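Dusting and wiping white modular shelving: frequently asked questions

These answers cover open white shelving units of the kind sold as the Veltent series, with or without glass-fronted doors, and the white desks usually set next to them. They apply to painted and coated boards. They do not apply to oiled or waxed wood.

How often should an open unit be wiped?

Once a week for shelves at or above desk height, once every two weeks for the rest. A unit standing near a window that is opened daily collects dust faster and can be treated as a weekly job throughout.

Which cloth should be used?

A plain microfiber cloth, washed without fabric softener. Softener coats the fibers and the cloth begins to push dust along the board. A strong color such as bright green is practical on white furniture, as the cloth is easy to find again and dirt on it does not get confused with shadows in the folds.

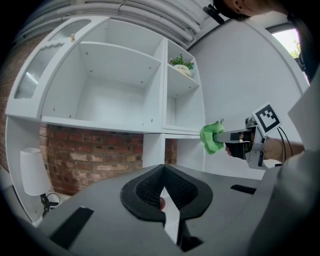 Reading time: 4 min | 506 views

In what order should the unit be done?

Top to bottom, and within each row from the back of the compartment to the front. Dust that falls from an upper board lands on one not yet wiped. Vertical dividers are done together with the compartment on their left, so that each one is handled once per side and none is skipped.

Pipes or conduits on the ceiling over the unit should be dusted before the first shelf is touched. Use a dry duster on a pole. Do not wet them.

Do I need to empty the shelves first?

Empty one compartment at a time. Put the contents on the floor or on a tray, wipe, let the board dry, put everything back. Clearing the whole unit is only worthwhile when it is going to be moved or when the shelf heights are being changed.

Can a potted plant stay in its compartment?

It can, but lift it out for wiping. Water that has run over the rim of a pot dries to a ring, and on a white board the ring is visible after one or two waterings. Use a saucer. If a ring has already formed, lay a damp cloth on it for 90 seconds and wipe with light pressure. Repeat once. Scouring powder will remove the ring and the finish with it.

How should the screw holes be cleaned?

With a dry soft brush. A wet cloth pressed into a hole carries water to the core of the board, which swells and lifts the coating around the edge. Unused holes can be closed with caps of the matching diameter. Measure before ordering; the Arach and Kaushik cap sets are not the same size.

How should a ribbed glass door be cleaned?

Wipe in the direction of the ribs. Wiping across them leaves residue in the grooves, and on frosted glass the residue shows as gray lines when the light comes from the side. Spray the cloth, not the glass, so that liquid does not run down behind the bottom rail. Check that the knob is tight while you are there.

The wall behind my unit is exposed brick. Does that matter?

Yes. Unsealed brick sheds fine red grit, and an open-backed unit collects it along the rear edge of each shelf. Vacuum that edge with a brush nozzle before any cloth is used. Grit picked up by a damp cloth will scratch a white board. Leave a gap of 30 millimeters between the unit and the brick so that the nozzle reaches behind the vertical boards.

What about lamps standing on the lower shelves?

Unplug the lamp, move the cord out of the way and wipe the base with a cloth that is barely damp. Fabric and paper shades are brushed dry. Do not put the lamp back until the shelf is dry.

Can the same cloth be used for the desk?

Use a clean side of it, or a second cloth. Desks carry skin oil and food residue, and a cloth used there should not go back to the shelves. Fold the cloth in four, which gives eight usable faces, and turn to a new one when the current face looks gray.

Keyboards are lifted and the area beneath them wiped, including the strip where the cable runs. Keep a roll of paper towel on the desk for spills. Paper towel is suitable for soaking up liquid and less suitable for dusting — it leaves lint on matte surfaces.

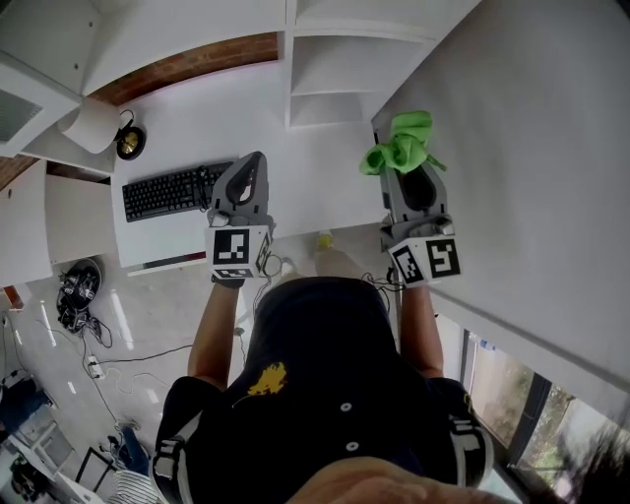 Pushpa Chauhan wrote in January that she does it the other way around: desk first, with a fresh cloth, then the shelves with a different one, and the desk a second time with a dry towel. Her objection to our order was that she has to lean over the desk to reach the shelves, and anything sticky on it ends up on her sleeves.

Her sequence is sound where the unit stands directly behind the desk. It adds one pass, and we now recommend it for that arrangement. The top-to-bottom rule still holds within the unit itself.

What cleaning solution is suitable?

Lukewarm water with a few drops of dish soap. Wring the cloth until it no longer drips. Follow with a dry cloth. Alcohol-based sprays dull some coatings and should be tested on the underside of a shelf.

At what temperature are the cloths washed?

Follow the label. Cloths marked for 90 °C may be washed at that setting; most microfiber is marked lower. Wash separately from cotton towels and hang to dry.

Contact: Rundusness help desk | © Rundusness | Page last changed 2020-02-28 | Back to top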